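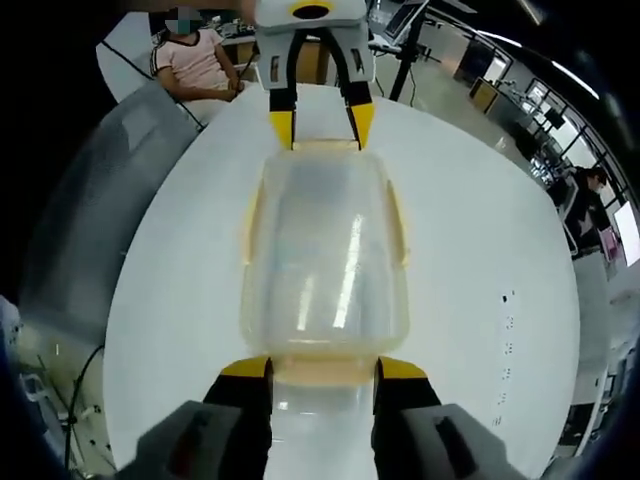
A frosted container on its side, on the round white table.

Welcome to our little gallery of plastic boxes – the humble food containers that we all own too many of and can never find a lid for! Rungnapa Nakpan and I have been sorting through 73 of them for the Jatora kitchen swap in January, and I have grown terribly fond of the see-through ones.

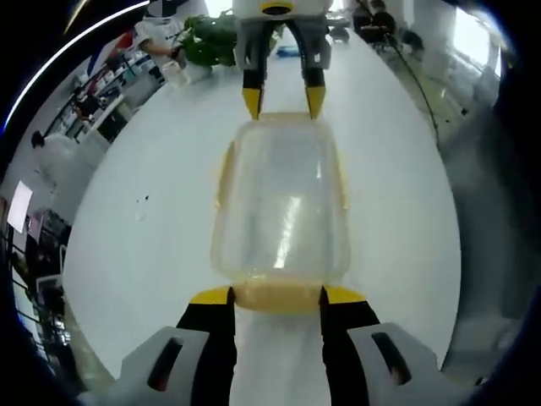

I keep rice in mine, and cut fruit in summer, and once (for a whole winter) my buttons. Rungnapa likes anything that stacks, and she will happily talk about rims over coffee until four in the afternoon.

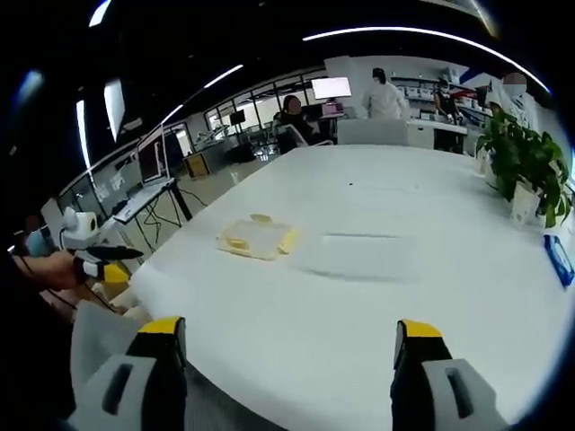 Shallow ones are the first to go at every swap, so do come early if you want one – Washington Paiva took home three last year and is already asking about more.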